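Home | Ask | Parties & Kids | Log in

How early can I blow up balloons for a backyard party?
Hanneke Van Loon, October

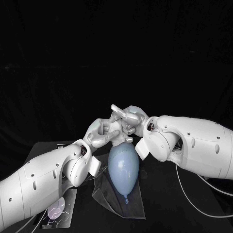
Replies

Pieter Bosman
Oh, lovely! Plain air ones will happily last a few days indoors, so do yours the night before — somewhere cool, away from the heater, and a bit under full so they've got room to swell in the sun. We did 30 for my daughter's do in Gadarden and my favourite colour was still up a week later.

Salvador Peixoto
get a hand pump, your cheeks will thank you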